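Hilo de domingo por la tarde: me he puesto por fin con la caja de los cubos de letras. Los de madera, los de toda la vida. Voy contando según avanzo, que así no abandono a la mitad como la otra vez.

Antecedentes: la caja llevaba en lo alto del armario desde la mudanza. Ponía "Urquijo" en la tapa con rotulador, que es la calle del piso viejo, y yo convencida de que ahí dentro había cables. Pues no. Cubos. Un montón de cubos.

Los he volcado en el suelo del salón. Qué ruido, madre mía. Perdón a los de abajo si me leen (no me leen).

Lo primero que me ha venido es el olor, a lápiz recién afilado. La madera va sin barnizar, clarita, y las letras en colores solo por algunas caras. El resto de caras llevan el dibujo grabado, con la línea fina. De pequeña yo pasaba la uña por el surco hasta que me daba dentera.

Plan para hoy: separar los que están bien de los que necesitan un repaso, ver si puedo escribir los nombres de los sobrinos enteros y meterlo todo en una bolsa de tela que cierre. El plan es sencillo. Yo soy la que lo complica.

Primer problema: ¿cómo se ordenan unos cubos que tienen una cosa distinta en cada cara? Si lo pongo por la letra de color, el mismo cubo es también la B grabada del lado. Si lo pongo por la grabada, pierdo el color, que es lo bonito.

Mi hermana me dice por audio que no se ordenan, que son cubos, que los meta en la bolsa y me vaya a dar un paseo. Tiene razón y no pienso hacerle caso.

He decidido hacer grupos por color: rojos con rojos, verdes con verdes, y los que han caído con la cara grabada para arriba los dejo en espera hasta que les dé la vuelta.

Ha durado poco el sistema, porque un cubo puede ser rojo por un lado y de otro color por el de al lado. Me he sentado en el suelo a pensarlo y me he quedado ahí un buen rato, con la luz de la ventana dándome en toda la cara.

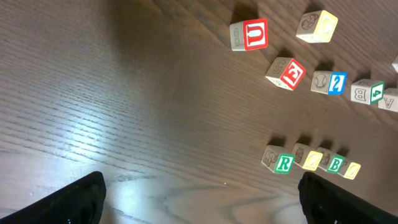

Total, que he empezado a hacer palabras, que es para lo que están. La primera, mi nombre, obviamente. La segunda, el nombre del gato. El gato ha venido, se ha sentado encima y fin de la palabra.

Cosas que no recordaba de estos cubos: que también hay números. Mi padre nos ponía sumas con ellos en la alfombra y el que acertaba elegía merienda. Yo elegía siempre pan con chocolate. Mi hermano elegía siempre pan con chocolate. No sé para qué competíamos.

Y los dibujitos. Hay uno con una pelota de béisbol, con sus costuras y todo. En mi casa nadie ha visto un partido de béisbol en su vida. Durante años pensé que era una pelota de tenis rota.

Me preguntáis por la marca. Ni idea, la caja original no existe. Cameron Nisbet, que sabe de juguetes de madera más que nadie que yo conozca, dice que podrían ser de Lemomel, pero que sin caja no pone la mano en el fuego. Si alguien tiene un juego igual y conserva la tapa, que me escriba, por favor, que ahora tengo curiosidad de verdad.

Sobre la limpieza, que también preguntáis mucho: trapo apenas húmedo, bien escurrido, y a secar al aire. Nada de ponerlos en remojo, que la madera sin barniz se bebe el agua. Y para la mugre de los surcos, un cepillo de dientes viejo en seco.

Alguno tiene una esquina que rasca. Para eso, lija fina y dos pasadas, sin tocar la pintura. Tengo un taco de lija de la ferretería Skedden que me costó 8 euros y me parece que me va a enterrar, de lo que dura.

Pausa para café — y para buscar dos que se habían ido debajo del sofá. Debajo del sofá había también un calcetín, una pinza y una cuchara. La cuchara no sé explicarla.

Sigo. El nombre de la sobrina mayor sale entero. El del pequeño no, me falta una N. Me he puesto a girar una Z y decir "esto cuela". Cuela. Tiene tres años, le va a dar igual.

Lo que sí os digo es que mirar letras boca abajo tanto rato te deja el cerebro tonto. He estado un minuto entero decidiendo si una cosa azul era un 2 o una S al revés, y ya no me fiaba ni de mi nombre.

La bolsa: tenía una de tela con cordón de cuando compré las sábanas y caben de sobra. Le voy a coser una letra delante con el fieltro que me sobró. Será la E, que se cose con líneas rectas y yo con las curvas no me llevo.

Son casi las 9 de la noche y los cubos siguen en el suelo. He pisado uno descalza. No voy a transcribir lo que he dicho.

El lunes se los llevo a los niños. Si sobrevive alguno a la merienda, os cuento qué palabras han hecho. El pequeño, me apuesto lo que sea, va a hacer una torre y la va a tirar.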